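Ticket 4000 – Network drops on the packing floor, label printers go offline
Opened by: Azadeh Moradi
Site: Kiani, building 2
Product: Wetilix print server, Estari switch (26 ports)
Status: Closed, with one item to follow

Summary

Since the beginning of January, the label printers on the packing floor lose the connection to the print server several times in a shift. The printers show "offline" for one or two minutes, then they come back without any action from us. During this time the labels stay in the queue, and afterwards they all come out together, sometimes two times the same label. The office printers on the same server do not have this problem.

What I tried before opening the ticket

I restarted the print server and all the printers. I installed the driver again on one of the packing computers. I changed the paper sensor setting on printer 3, because a colleague told me it helped him in the past. None of these made any difference.

I also asked the packing team to write down the time of each drop on a sheet near the door. The sheet shows that the drops happen mostly between 6:00 and 9:00 in the morning, and again after 14:00. In the night shift there is almost nothing.

Reply from support

Thank you for the good notes. Please send us the log of the print server for one full morning, and the port statistics from the Estari switch. In the switch menu they are under Status, then Ports. Please clear the counters first, wait one hour, and then make the export. Old numbers will only confuse us.

Do not update the firmware yet. We would like to change one thing at a time.

Update from Azadeh Moradi

Both files are attached. I cleared the counters at 6:10 and made the export at 7:10. Port 14 has 579 receive errors in this hour. All the other ports have zero. Port 14 goes to the small switch on the packing floor, and all the label printers are behind it, so I think we are near to the reason.

In the server log there are 479 lines with "host not reachable" for the same morning. I did not read all of them, but the ones I read are only for the label printers.

Reply from support

We agree with you. Errors on only one port usually mean a cable, a plug, or the port itself. Please do the following steps in this order, and clear the counters after each step.

Step 1. Move the cable from port 14 to a free port. If the errors move together with the cable, the port is good.

Step 2. Unplug the patch cable at both ends and look at the plugs in good light. The clip should hold, and the contacts should be clean and at the same height.
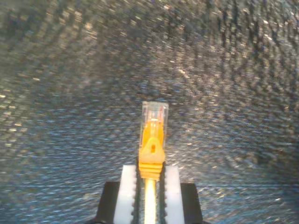
Step 3. Replace the patch cable with one you know is good. Please do not use a cable from the drawer if you are not sure about its history.

Step 4. If there are still errors, test the fixed cable in the wall with a cable tester. Follow the path of this cable also, and tell us what it passes on the way.

Results

Step 1: I moved the cable to port 19. The errors moved to port 19, so the port is not guilty.

Step 2: I found nothing unusual on the plugs. Both clips were holding well.

Step 3: I used a new patch cable from Wovex, still in the bag. After one hour there were fewer errors, but they were not gone.

Step 4: The tester says all eight wires are connected in the correct order. Then I followed the cable above the ceiling. Close to the packing floor it lies directly on the motor housing of the conveyor belt, for more than a meter. The conveyor runs in the morning and after 14:00, and it is off at night. This fits with the sheet.

Reply from support

This is very probably the cause. A simple tester checks only the wires, it cannot see interference from a motor. Can you move the cable away from the housing, even for a test?

Update from Azadeh Moradi

Our electrician put the cable on the other side of the beam and fixed it with ties. I cleared the counters again. After a full day the port shows zero errors, and the sheet near the door is empty. The double labels have also stopped.

Still open: we want to replace this part with a shielded cable when the conveyor has its next service – I will open a separate ticket for it. The cable stays on port 19, and I corrected the label on the rack.

You can close this one. Thank you for your patience.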